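Thread: can machines do household or shop-floor chores yet? I work on bench automation and get asked this a lot, usually by people who have just watched a video. My answer takes a few posts.

1/ The question is too broad to be useful. "Do the chore" can mean once, with a person watching. It can mean all afternoon in a room set up for it. It can also mean in your kitchen, with your junk on the counter. Those are three separate problems and the published results mostly cover the first.

2/ Arms have been good at repetition for decades. Same part, same fixture, same pose, all day. If your chore can be bolted down, buy an arm and stop reading. Laundry, drawers and cable bins can't be bolted down.

3/ At Mirndale we keep an informal list of jobs we would like to hand over. Sorting returned parts. Coiling leads. Wiping benches. Putting small tools back where they live. All low skill for a person, and all unpleasant to specify.

4/ Rigid objects first. A box, a plate, a block of something: find it, pick an approach, close the fingers, lift. On a clean surface with decent light I would call this mostly solved. It gets worse with clear plastic, shiny metal and anything in a bag. Depth cameras and clear plastic still don't get along.

5/ Cables are where I send people who think it's all solved. A rigid part has a position and an orientation, so six numbers. A cable has a shape, and the shape changes when you touch it. Hold one end and the rest does what gravity, stiffness and friction tell it to.
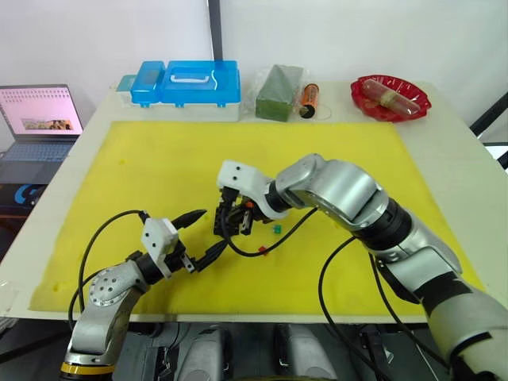 Two arms, one cable, yellow mat. Bench work as of Jan 5, 2026.

6/ Look at the sag. The gripper on the right has one end, and the middle of the cable is hanging free. To do anything useful with it you need an estimate of where that curve is now and where it will be after the next move. A person does this without looking. The software has to be told, or has to learn it.

7/ Two arms help. One holds, one works. They also double the ways to collide, and each arm now blocks part of the other's view. Timing between the two matters more than the speed of either one.

8/ Our own numbers, from a separate lead-coiling trial on the Durance cell. 300 attempts, fixed lighting, one cable type. Most of the failures were at the first grasp or at the final tuck. The middle of the motion was fine. I would not expect those results to carry over to a second cable type without new training data.

9/ Everyone asks about speed. A trained person coils a short lead in around 5 seconds. We are a good deal slower than that and I don't consider it the main issue. A slow machine that finishes is worth money overnight. A fast one that drops the lead behind the bench needs a babysitter.

10/ Recovery is the number I'd ask a vendor for. When the grasp misses, does it notice? Does it try again from a new angle, or does it carry on moving an empty hand through the rest of the routine? The second is still common. It looks very confident while doing it.

11/ Small parts are the next item down. Little plastic pieces on a flat mat are easy to see and awkward to pinch. Come in a millimeter low and you push into the table. Come in high and you close on air. A soft mat buys some tolerance. A kitchen counter gives you none.

12/ Shop floor vs. home. The shop floor wins by a wide margin. You control the light, the bins, the part numbers and who walks past. We could put a semi-reliable kitting cell into the Akl line this year with one operator covering several stations. I have no equivalent plan for a house.

13/ For homes, the gap is variety. 1,000 clean runs on one table say little about the table next door. Clilov, our internal test set, swaps the surface, the lighting and the object positions between runs. Scores drop every time we add a surface. They come back up with more data, slowly.

14/ So, per chore, my current view:
Moving rigid items between known spots: yes.
Sorting small parts on a prepared bench: yes, with supervision.
Coiling or routing cables: partly, one type at a time.
Folding mixed laundry: demo grade.
Tidying a room it has never seen: no.

15/ I'll redo the coiling trial in June with two cable types and post the failures by stage, including the first-grasp ones. If you run something similar, please log what happens after a miss. I would like to compare.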